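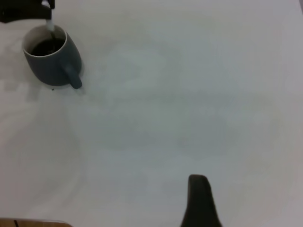 Two arms, one bench, and a goal that any four-year-old manages before breakfast: stir a cup of coffee. I have been at this since January.

For those who missed the earlier installments, I rent half a bench at Wirkell, the shared workshop over the tile store. The left arm was first. I built it from a Pastari kit that promised a weekend of fun, and I suppose it didn't say how many weekends. The right arm came later, after I had convinced myself that one arm was the problem.

So, the stirring. The left arm holds the utensil and does the actual work, if you can call it that. The right arm was going to steady the mug by the handle. At present it mostly points at things. I've turned it off for the stirring runs and it still manages to look like it has an opinion.

The trouble with stirring is depth. Going around in a circle is easy, I had circles by the second evening. But the arm has to know where the bottom of the cup is, and mine figures this out by pushing until the motor current climbs, which works great on a block of wood. On a light plastic stirrer the stirrer bends first, the current barely moves, and the arm keeps going with total confidence. Then it lets up and the thing springs back and flicks coffee at whoever is closest. I own one fewer light-colored shirt.

Songül Sezer, who has the other half of the bench and makes clocks, suggested I just measure the mug. I explained that this would defeat the purpose. She asked what the purpose was. I went home early that night.

I measured the mug.

With the depth typed in by hand like a caveman, things got better fast. Current settings, for the three of you who write in and ask:

Stir speed is way down from where I started. Anything quick makes a wave, and the wave goes over the rim on the side where the wiring is.

The circle is now an oval. The stirrer goes in close to the back edge, so a true circle bangs the back wall every lap. It made a nice little ticking sound that Songül said was out of time.

Grip force is at 260 on the controller's own scale, whatever that scale is. The manual says "units." Below that the stirrer twists in the jaws, and a lot above that I get to buy more stirrers.

The joint offsets get saved after every session, because the shoulder on the left arm forgets where home is when the power drops. I lost a whole night to that one. It was the plug.

I also keep a log, and as of tonight there are 173 stirring runs in it. I was going to graph them, but a graph invites questions.

Hacer Polat came by from the laser cutter to watch a run, and asked if it could do the milk too. It can't do the milk. The milk needs the right arm, and the right arm needs a new wrist bracket, and the bracket is still a sketch on the back of a Flostgate receipt. I'd like to cut it this week if the machine is free. The hole spacing in my sketch adds up to more than the length of the part, so I have to sort that out first.

I take it black anyway.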